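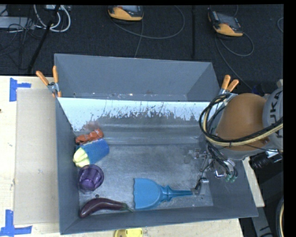

A blue cup on its side in a gray metal bin.

Why Do Volleyball Players Keep Changing Places?

By Kenna Lamont
August 21, 2023

We use cookies to remember your settings and to see which pages are read most. By continuing to use this site, you accept our cookie policy.

If you watch a volleyball match for the first time, the players seem to move around a lot between points. Sometimes all six of them shift over by one spot. Then they serve, and as soon as the ball is hit, they run somewhere else.

The shift is called rotation. It is one of the main rules of indoor volleyball, and once you understand it the rest of the game is much easier to follow.

The six spots

A team has six players on the court. Three stand near the net, and they are called the front row. The other three stand behind them and are called the back row.

Each spot has a number. Imagine you are on the court, facing the net. The back right corner is spot one. The front right is spot two, the front middle is three, and the front left is four. The back left is five, and the back middle is six.

Try drawing this on paper with the net at the top. The top row of your drawing should say 4, 3, 2 and the bottom row should say 5, 6, 1. The numbers run around the court counterclockwise, which looks strange until you know that the players move the other way.

When a team rotates

Every rally starts with a serve. The player in spot one goes behind the back line and hits the ball over the net.

If the serving team wins the rally, it gets a point and the same player serves again. The team stays where it is.

If the other team wins the rally, that team gets the point and also gets the serve. Before serving, its players all move one spot clockwise. The player in spot two moves back to spot one and becomes the server. The player in spot one moves to spot six, six moves to five, five moves up to four, and so on.

So a team rotates only when it wins the serve back from the other side. It does not rotate after every point. If your team is serving and wins five points in a row, you will stay in the same spot the whole time.

Some leagues for younger players do this a little differently. They may limit how many serves one player can hit in a row, and the team rotates when that limit is reached. Ask your coach which rule your league uses.

Why the rule is there

Rotation gives players a turn in the front and a turn in the back. Without it, a team could put its three tallest players at the net and leave them there for the entire match. The same person with a very strong serve could serve every time.

With rotation, a tall player has to spend time in the back row, and a player who is good at digging up low balls has to spend time near the net. Everyone practices serving because everyone's turn will come.

What back row players cannot do

There is a line across each side of the court, 3 meters from the center. It is called the attack line. Many people call it the ten-foot line.

A back row player may step in front of this line and may pass or set the ball there. What that player may not do is hit the ball over the net from in front of the line while the whole ball is higher than the top of the net. To spike the ball, a back row player has to jump from behind the line. It is fine to land in front of it.

Back row players also may not block. Blocking means reaching up at the net, higher than the top of it, to stop the ball as it comes over.

Why they run after the serve

The players have to be in the correct order at the moment the server hits the ball. After that, they can go where they like. A setter who starts in the back row often runs up to the net right away. A hitter who likes the left side may cross over from the right.

The players do not have to stand exactly on their spots before the serve. They only have to be in order with the people next to them. The player in spot three, for example, has to be between the players in spots two and four, and closer to the net than the player in spot six.

If players are out of order when the ball is served, the referee blows the whistle. The other team gets a point and the serve. If the wrong person serves, that is a mistake too, and it also gives the other team a point.

The player in a different shirt

Many teams have one player whose shirt is a different color from the rest. This player is the libero (say it "LEE-beh-ro" or "lih-BEAR-oh"). The libero is a defender who plays only in the back row and can trade places with a back row teammate between rallies. These trades do not count as regular substitutions.

Because the libero does not play in the front, he or she has to come out when the rotation reaches spot four. The teammate who went out comes back in.

How coaches keep track

Before each set, the coach fills out a small slip of paper with the six starting spots. A scorer at the table uses it to check who should be serving. Players can lose track, especially after a long rally, so many teams call out the server's name before every serve.

Esperanza Requena coaches the under-12 team at the Sekville gym. She has new players learn the spots without a ball. They stand on six pieces of tape, she calls "Rotate," and they move. "After that I ask them who is on their left and who is on their right," she said. "If they know their neighbors, they know where to stand."

The gym has 568 seats, and on match days it can get too loud to hear a coach from the bench. Her team uses time-outs to sort out any mix-ups. Under international rules, a team gets 2 time-outs in each set, and each one lasts 30 seconds.

Try it yourself

You need six people and something to mark the floor. Put down six markers in two rows of three and have each person stand by one. One more person can be the caller. The caller says "our point" or "their point" after each pretend rally. Remember who was serving. If your team was already serving and the caller says "our point," stay still. If the other team was serving and the caller says "our point," rotate clockwise.

Words to know

Rally: the play from the serve until the ball is out of play.

Side-out: when the team that was receiving wins the rally and gets the serve.

Set: one part of a match. A set usually goes to 25 points, and a team has to win it by 2.

Dig: a pass made from a hard-hit ball, usually low to the floor.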